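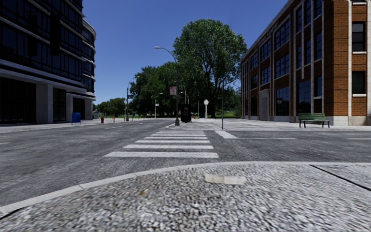

I finally finished the Kirkora order! If you've been reading for a while you know I've been dropping hints since the summer, and on Friday the last box went out the door, so now I get to talk about it.

Kirkora is a little tea shop in Tedomstead that turns ten this fall, and the owner wanted a thank-you gift for her regulars. Her first email said "something they'll keep, please, no mugs." I loved her right away. We went back and forth on linen towels and bookmarks and a tiny recipe tin (I still want to make the tin for somebody), and then she sent me a snapshot of the painted tiles behind her counter. Blue and mustard, a bit wobbly, every one with a different leaf on it. That was it. I wanted those leaves on cloth napkins so badly that I had the first sketch done before dinner.

So: 65 sets, two napkins to a set, each with a hand-printed leaf in the corner and the customer's initials stitched underneath. I carved 11 different blocks. Six of them I'm crazy about, four are fine, and one looks like a feather no matter what I do to it. She picked the feather for her own set, so what do I know.

The fabric took the longest to settle. I ordered swatches from three places and the winner was a washed linen from Fiadzo in a color they call oat. It has enough body to hold a crisp fold but it doesn't feel like cardboard in your lap, and it takes ink beautifully. I did have one bad afternoon when I printed a whole stack before noticing that I hadn't prewashed the second bolt. Linen shrinks. My leaves shrank too, and not evenly. Those are now my napkins, and my sister's, and probably my mailman's.

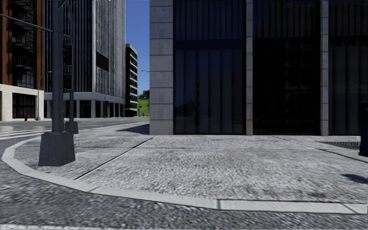

The initials were the part I was nervous about, and they ended up being my favorite. I do a split stitch with two strands of floss, and at first each letter was taking forever. By the second week I had a rhythm going. I'd stitch in the evening with a show on, 13 napkins at a sitting if my eyes held up, and pile them on the arm of the couch as I went. There is a very odd pleasure in stitching the letters of someone you've never met. I had a Q! An actual Q, with a tail and everything.

Then the wrapping. I tried ribbon first and it looked like a wedding favor, so I switched to a plain paper band with the leaf printed small on the front and a line from the owner on the back. The bands came from Prosley, who cut them to my size and didn't blink when I called to change the size. Twice. Each set sits in a flat kraft box with a sheet of mustard tissue, and when you open it the blue leaf is right there on top. I may have opened and closed a few more of them than I needed to.

The owner is handing them out at the counter all through October, so if you're a regular, act surprised.

A few of you have asked how I print on linen at home without making a mess. I do make a mess, but the way I do it is pretty simple, so I wrote it down.
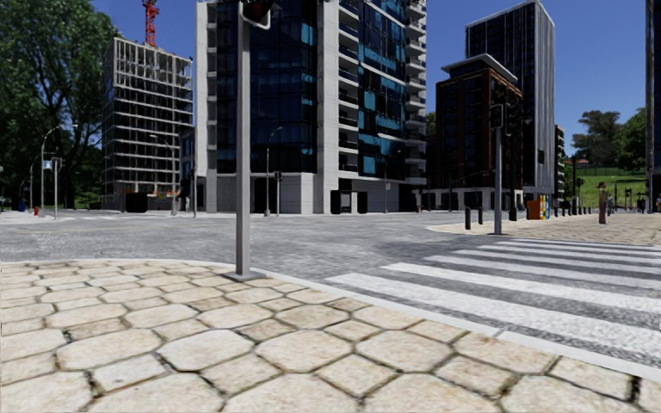
How I print a napkin corner

Wash and dry the linen hot, then iron it while it's a tiny bit damp. Tape it down over an old towel folded once. You want some give under the cloth.

Roll the ink out thin, thinner than you think. It should sound sticky, kind of a hiss. Load the block in a couple of light passes and check the edges for blobs.

Set the block down, press with the heel of your hand, count to six, and lift straight up. No wiggling!

Let it dry overnight and heat set it with a dry iron. Stitch after that, never before.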